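4. Installing the wall panels

The Brivargate series ships as 36 mirrored panels in padded sleeves, with a hanging plan signed by the artist, Petronella Venter. Keep the panels in their sleeves until the wall is ready.

1. Mark the baseline 15 inches above the floor with a chalk line. Check it with a level at both ends.

2. Fix the rails to the wall, starting at the left. Use the long screws for plaster and the short ones for wood.

3. Hang panel 1 on the first rail and press down until both hooks catch. Work to the right in number order.

Note: Panel 7 has its hooks set lower than the others. Do not force it onto the upper rail.

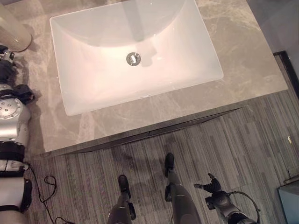

Cleaning takes place after all panels are hung and before the lights are aimed. Wear cotton gloves and dust each face with the soft brush supplied. Rinse the cloths in plain water and wring them out well. A smooth basin with rounded inner corners is a good choice, as grit has fewer places to collect. Wipe from top to bottom and dry at once.

Caution: Do not use glass cleaner or vinegar. Both can lift the printed layer.

4. Aim the lights at the floor in front of the wall and raise them slowly until the glare is gone.

5. Record any scratches on form 303 and send a copy to Revathi Gowda at the Gotthorpe store.

For removal and repacking, see section 5.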